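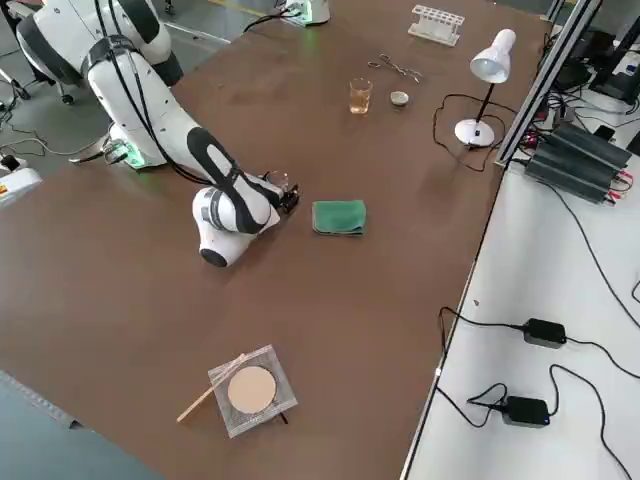 Bench notes, Friday, May 26, 2023

1/ Writing down how I set up a plain bench for heating and wiping glassware. Thread is long and has no chemistry in it. It is furniture, layout and cleaning, in the order I deal with them.

2/ Table first. Ours is the large brown Stekwood top. I wanted white and lost that argument in January. I have come around to brown for one reason: white parts are easy to find on it. Clear glass is still hard to find on it.

3/ Supplies and adapters get their own side table. A spill on the work top then has an edge to cross before it reaches anything with a cord. I would like the wires over there tied up. They are not tied up.

4/ The wire gauze with the ceramic center lives at the front. It is the thing I reach for most and the thing I least want to reach across glass to get. Store it flat. A bent gauze rocks, and a beaker on a rocking gauze is a cleanup. 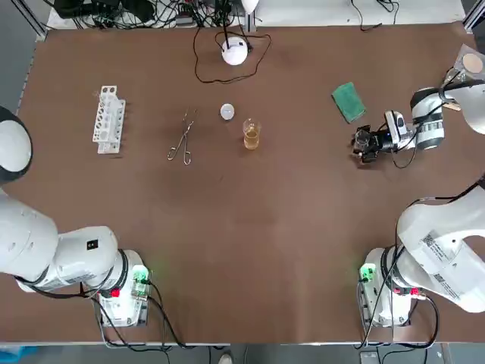

5/ Layout rule I use: tall items and anything that gets parked go to the back, the front stays clear for work. It costs some reach and buys a place to set things down without looking. You can see the rule in use, with the glassware row on the upper half of the table and the lower half left as bare surface. The faint scuffs there are why I stopped dragging stands across it.

6/ Scuffs, continued. I tried a paste from Trekham that is sold for matte tops. It took the mark out and left a shiny spot the size of a saucer, and a shiny spot on a matte top is worse than the mark. Went back to water and a soft cloth. Lighter patches I leave alone.

7/ Racks. A white plastic test tube rack is fine for room temperature storage. Do not stand hot tubes in it. Put hot tubes in a metal or wooden rack, or wait. If yours has 18 holes and you own 19 tubes, buy a second rack. Do not lean the last one against the lamp.

8/ Someone asked about beaker size. For small jobs on a shared table I take the smallest one that leaves a third of its height empty. The 400 mL is for wash water and stays by the sink. Two sizes on the bench at once is my limit, after that I start pouring into the wrong one.

9/ Label everything that has color. Amber liquid could be a lot of things and I can name several I would not want on a sleeve. Pencil on paper tape, contents and date, on the side facing the person working. Marker on glass comes off with the first wipe of alcohol.
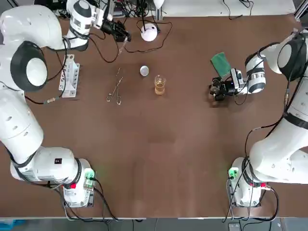 10/ Wiping order matters more than what you wipe with. I go from the clean end to the dirty end, fold the cloth, go again, and never return to the first face. Glass gets moved before the cloth comes out, or the cloth stays well off the table near it. With a dark green cloth up in the air and a partly filled beaker of amber standing by the tongs, I would shift the beaker first. Dark cloths also hide what they have picked up, so mine get rinsed on a schedule and not by eye.

11/ Cloth type: tight weave, no lint. The Pathak ones we had before shed fibers onto anything damp. Cut the hem off if it is stiff, a stiff hem will hook a small beaker and take it with it.

12/ Tongs. Lay them flat, always in the same spot, with the loops pointing at the hand that will pick them up. Stored with the tips hanging over the table edge they end up on the floor. If they have been in anything, they go on a tile until they have been washed.

13/ Sticks and splints: one out at a time, the rest in a jar with a lid. A used one goes into a metal can with 2 cm of water in the bottom. Not the trash, and not back in the jar.

14/ Small round things (stoppers, balls, metal lids) roll. A shallow dish fixes this and costs almost nothing. I keep forgetting to bring one in.

15/ Lamp. A desk lamp with a cone shade puts light where you point it and heat in the same place, depending on the bulb. Fit an LED. Run the cord behind the base and off the back - a loop of cord lying on the work surface will catch on a stand sooner or later.

16/ End of session, in order: liquids back in storage, glass to the sink, gauze brushed and put away flat, tongs washed and dried, wipe down, lamp off, chair in. The whole thing takes less time than looking for a lid the next morning.

17/ The checklist is going on the Drivov board as one page, no pictures. If your bench has a different top and you have found something that removes scuffs from matte brown without polishing it, reply with the product and how long ago you used it.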